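# 一锅酸面团，养了两个冬天

我家冰箱第二层，最靠里的位置，常年住着一罐面糊。罐子是以前装橄榄的，标签泡了三回水也没撕干净，盖子松松地搭着，不能拧紧，拧紧了它要闹脾气。来家里吃饭的朋友开冰箱拿啤酒，总会往后退半步，问我这是不是坏了。没坏！它就是这个味道，有点像苹果放过了头，又有点像指甲油，饿的时候尤其像指甲油。

我养它是从前年十月开始的。那阵子我刚搬到现在住的这条街，楼下原来有一家面包店，叫 Teixeira，做一种外皮黑得吓人的乡村面包，切开里面却是湿润的、带一点灰的奶油色。我吃了两个星期，上瘾了，每天早上下楼排队，排到后来店员看见我就直接去拿纸袋。然后它关门了。门上贴了一张纸，谢谢大家多年光顾，就这么一句。我站在那儿把那张纸看了好几遍，心里盘算的全是明天早饭吃什么。

附近别的面包我都试过。超市的切片面包不用说了，连锁店的欧包好看是好看，嚼起来像在吃一块很有礼貌的海绵。后来我去了趟 Arnstead，那是家开在老菜市场二楼的粮油铺子，卖散装面粉，黑麦、全麦、斯佩耳特小麦都有，麻袋口敞着，拿铁铲子自己舀。我本来只想买点黑麦粉回去摊饼，老板娘问我是不是要起种，我不懂装懂地点了点头。她给我称了两斤，嘱咐我水要放凉的白开水，别用热的。

于是就这么开始了。

## 头七天

起种这件事，写在纸上简单得要命：面粉和水，一比一，搅匀，放着。第二天扔掉一半，再加面粉和水。第三天同样。听起来像个恶作剧，是不是？我当时真觉得自己在浪费粮食。

第二天晚上它突然涨起来了，涨到罐口，满是泡，我高兴坏了，拍了照片发给我妈，说成了。我妈回了一个大拇指。结果第三天它塌得一点气都没有，第四天还是没有，表面浮着一层灰乎乎的水，闻着像袜子。我差点把整罐倒进马桶。后来翻书才明白，头一波泡多半是杂菌在热闹，真正要等的酵母和乳酸菌还没站稳脚跟，得等罐子里慢慢酸起来，那些凑热闹的才会退场。书上管这叫正常现象，还说新手最容易在这几天放弃。我看完把书合上，对着罐子说，行，再给你三天。

第七天早上，它自己长高了一倍。没有上次那么夸张，就是稳稳当当的一倍，拿勺子拨开，里面拉着丝，酸味也干净了。我在罐子外面套了根橡皮筋做记号，那根橡皮筋到现在还在，已经松得快挂不住了。

顺便讲一句，给面种起名字这件事，我起初是很看不上的。一罐面糊要什么名字？可是你每天早晚各喂一次，出门前还要惦记它，慢慢地就绷不住了。我那罐叫 Homo，来历一点都不浪漫：橄榄罐的旧标签撕到最后就剩这四个字母，粘得死死的，指甲都抠不下来。叫着叫着也就顺口了。家里人现在说“Homo 喂了没有”，跟说猫喂了没有是一个语气。

## 第一只面包是块砖

面种养好了，下一步自然是烤。我兴冲冲揉了一团，按书上说的发了一夜，第二天倒出来，它像一滩水一样往四面八方跑，我拿刮板往中间赶，它从另一边溜。最后连滚带爬弄进锅里，烤出来扁扁的一张，硬得敲门都行。我切了一片，抹上厚厚的黄油，强行宣布好吃。

第二只高了一点，第三只又扁了。那个月我烤的东西都进了冷冻格，后来打成面包糠，炸了整整一个冬天的猪排。猪排倒是真香，酸面包糠炸东西有股说不出来的鲜味，你要是也烤坏了，千万别扔，放凉掰碎，低温烘干再打，装瓶子里能用很久。

问题出在哪儿呢？我那时候什么都怀疑。怀疑面粉，怀疑水，怀疑烤箱，还怀疑过罐子摆的位置风水不好。后来才搞清楚，我发得太久了。书上写的一夜，是作者家厨房的一夜，我家暖气片就在灶台边上，一夜等于人家的一天半。面团里的筋早就被酸得没力气了，当然站不住。

从那以后我买了支温度计，插进面团里看。别笑，这支温度计是我厨房里最值钱的投资，虽然买它的钱还不够吃顿火锅。面团摸上去温温的和凉凉的，发酵快慢能差出好几个钟头，手感会骗人，尤其冬天手冷的时候，摸什么都觉得暖和。

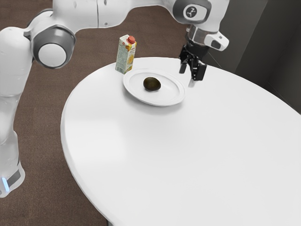 水量也是个坑。网上那些漂亮的大孔面包，配方动不动就是百分之八十几的含水量，看得人心痒。我劝刚开始的人先别碰。我现在日常烤的这只，面粉600克，水我只放四百出头，面种一大勺，盐一小撮再加一小撮，揉起来服服帖帖的，孔是小一点，可抹果酱不漏啊！大孔面包拍照好看，吃起来蜂蜜全流到手腕上，我那件灰毛衣的袖口到现在还硬邦邦的一块。

## 折叠、等待、走来走去

酸面团最让我喜欢的地方，是它不催你，可也不放你走远。

普通酵母面包像赶火车，揉完就得盯着，一不留神过头了。酸面团呢，早上九点拌好粉和水，放着，让面粉自己把水喝饱。过一会儿加面种，加盐，捏匀。之后每隔半个钟头去折一次，手沾点水，从盆边捞起来一角，往中间一搭，转一下盆，再捞一角。四下就完事，洗手，该干什么干什么去。

我大部分稿子都是在这些半小时的缝隙里写出来的。写不动了就去折面，折完回来，刚才卡住的那句话常常自己就通了。有一回我赶一篇讲旧地图的长稿，1112个词条的索引要一条一条核，核得眼睛发花，那天烤的面包反倒是我当时烤得最好的一只，因为我实在太想离开椅子了，每次折面都折得特别认真。

折到第三次，你会感觉到面团变了。刚开始是糊的，粘手，没主意；到这时候提起来能拉成一片，有弹性，光溜溜的，像刚睡醒的样子。我很难跟没揉过面的人讲清楚这种高兴，它很小，又非常具体，就在手指头上。

等它长到差不多大半倍，表面鼓起几个泡，晃一晃盆整团跟着抖，就可以倒出来整形了。整形我学了很久，看视频里人家三两下收成一个紧绷绷的圆球，轮到自己就是一团乱麻。后来悟出一点：手粉撒在手上，别撒在台面上。台面太滑，面团底下没有抓力，你怎么推它都是跟着跑，表皮绷不起来。就这么一个小改动，我的面包第二天长高了一截。

整好形放进藤篮，没有藤篮就用汤碗垫块布，布上揉满米粉。一定要米粉！用普通面粉会粘，我为此撕坏过两条茶巾和一只面包的头顶。套上浴帽（宾馆拿回来的那种，终于有用处了），进冰箱过夜。

## 烤的那一天

第二天早上把铸铁锅放进烤箱，一起烧到最热。我那口锅是 Curkik 牌的，二手，锅盖上缺了一小块珐琅，卖家搭了我一副隔热手套，手套比锅还旧。足足烧上40分钟，让它热透。这段时间刚好够煮咖啡、洗脸、在窗边发会儿呆。

然后是我最紧张的一步：割口。冷面团从篮子里倒在烘焙纸上，拿刀片斜着划一道，要快，要一刀到底，犹豫一下就拉毛边。我有时候屏着气划，划完才发现自己一直没呼吸。连纸带面提进锅里，盖盖子，关烤箱门，蹲下来从玻璃往里看，其实什么也看不见，盖着盖子呢，可我每次都蹲。

过二十分钟揭盖。这一刻值得你头天忙活一整天。它要么鼓起来了，割口翻出一片漂亮的耳朵，要么就是平平一摊，冲你无所谓地躺着。揭盖之后再烤到颜色够深，我说的深是真的深，深栗色，边上有点焦也别怕。很多人烤到金黄就心慌，拿出来了，里面还潮着，皮第二天就软成橡皮。再等等，再多等五分钟，香味会从面粉味变成坚果味，那才是时候。

拿出来放在架子上，别切，听。皮遇冷会噼噼啪啪地裂，声音很小，得凑近了听。头几回我等不了，滚烫的就下刀，切面粘成一团，刀都拔不出来。现在学乖了，烤好就下楼散步，绕着河边走一大圈，等回来它也凉了，我也饿了。

## 剩下的那一半怎么办

养面种的人都有一个心病，就是每次喂之前要舀出来的那一半。扔了心疼，不扔越攒越多，我冰箱里曾经有过一大盒，专门占着放鸡蛋的地方。

我试过好多办法。摊葱油薄饼最好，打一个鸡蛋进去，盐，一大把葱花，油热了倒下去，边缘会起一圈脆的蕾丝边，比正经面糊摊的还脆，咬下去带一点酸，配白粥绝了。做松饼也行，加点牛奶和小苏打，小苏打一碰酸就冒泡，松得不得了。擀薄了撒芝麻烤成脆饼，能吃一下午。唯独做过一次饺子皮，失败，煮着煮着破了，一锅面汤，家里人很有涵养地喝完了。

其实后来我发现根本不用养那么多。平时冰箱里留一小口就够，罐底薄薄一层，一周喂一次，要烤面包的前一晚再喂大。面种的脾气没有书上说得那么娇。去年夏天我出门，把它忘在冰箱里大约2个月，回来表面一层黑水，味道冲鼻子，我都准备跟它告别了。倒掉黑水，挖出底下干净的一勺，喂了三顿，它又活过来了，还比从前更有劲。（要是长了粉红色或者橘色的东西，那就真得扔，连罐子一起好好烫过，这个别心软。）

## 分种记

养到第二个冬天，我开始往外送面种。

最早是楼上邻居来借打气筒，闻到屋里的味道，问能不能分一点。我给她装了个小果酱瓶，写了张纸条，喂几次、喂多少、放哪儿。后来她烤得比我好，这事我到现在还有点不服气。她用的是黑麦比例很高的配方，面包又黑又沉，切得薄薄的，放上腌鱼和酸奶油，我去她家一趟能吃掉小半个。再后来她把种分给了她姐姐，她姐姐带去了南方，据说在那边的湿热天气里涨得飞快，半天就顶开盖子，流了一橱柜。

我也往 Arnstead 送过一瓶，老板娘放在柜台后面，旁边是她自己那罐，比我的岁数大多了，深色，稠得像芝麻酱。她让我闻了闻她的。我本来以为酸面种都是一个味，结果完全两回事，她那罐几乎是甜的，像梨。同样是她家的黑麦粉起的头，隔了几条街养在不同的厨房里，就长成不一样的脾气。我回家以后认真反省了一下，是不是我喂得太不准时。她倒说没关系，能把面包顶起来就是好种，酸一点下饭。

有人问过我，养这个到底图什么，一只面包才多少钱。算钱肯定不划算，电费也不便宜，一上午烤箱开着，电表转得我不敢看。可我现在每周都有一天知道自己要干什么，这一点对在家干活的人来说很要紧。以前我的星期都糊在一起，分不清礼拜三和礼拜六，现在有了喂种的晚上、和面的白天、烤面包的早上，日子里就多了几个可以扶一下的把手。

楼下那间铺面后来开过奶茶店，又开过手机维修，前阵子卷帘门又拉下来了，不知道接下来做什么。我路过的时候还是会往里瞄一眼。要是真再开一家面包店，我肯定第一天就去排队，买一只最黑的，回家跟我自己的放在一块儿切开比一比。

我那只多半还是会扁一点。今晚又该喂了，黑麦粉只剩罐底一点，明天得去趟 Arnstead。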